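Chapter 4
What Do Productivity Figures Measure?

Few numbers in business are quoted with more confidence than output per worker, and few are checked less. A firm announces that productivity has risen, the newspapers repeat it, and by the following July a minister is using it in a speech. This chapter asks you to slow down and look at how such a figure is made.

Take the case of Brutari, a furniture maker with works at Meltine and Vasirby. In its yearly report the firm claimed that output per worker at Meltine had gone up by 36 per cent. The sum was simple enough: tables finished, divided by people on the payroll. But in the same year the firm had moved its packing and delivery to an outside contractor, McKinnon. The packers were still packing. They had only stopped being counted.

Put them back in and most of the gain goes away. What is left may be real - or it may come from a switch to smaller, plainer tables, which take less time to finish. The report does not say which, and a reader should not be too quick to guess in the firm's favour.
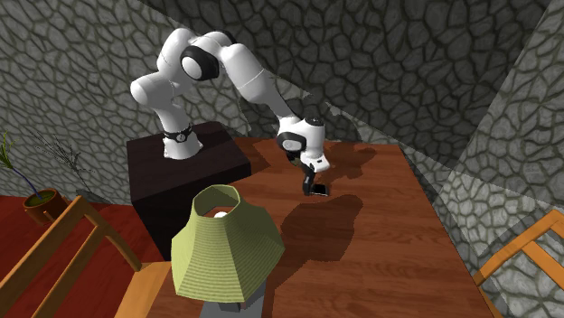 4.1 The trouble with the top line

Output sounds like a plain fact until you try to add it up. Vasirby turned out over 3,000 pieces in the year and Meltine 1,551. Does that make Vasirby the better works? Not if its pieces are stools and the others are dining tables. Economists get round this by adding up money values in place of pieces, but then a rise in price can look like a rise in output. The usual cure is a price index, and an index has guesses of its own buried inside it (see Chapter 3).

4.2 The trouble with the bottom line

Workers are no easier. Someone on a 12 hour week and someone on full time each count as one head. Hours worked would be a fairer measure, yet many firms record only hours paid, and unpaid overtime leaves no trace at all. A works can seem to improve when its staff are simply going home later.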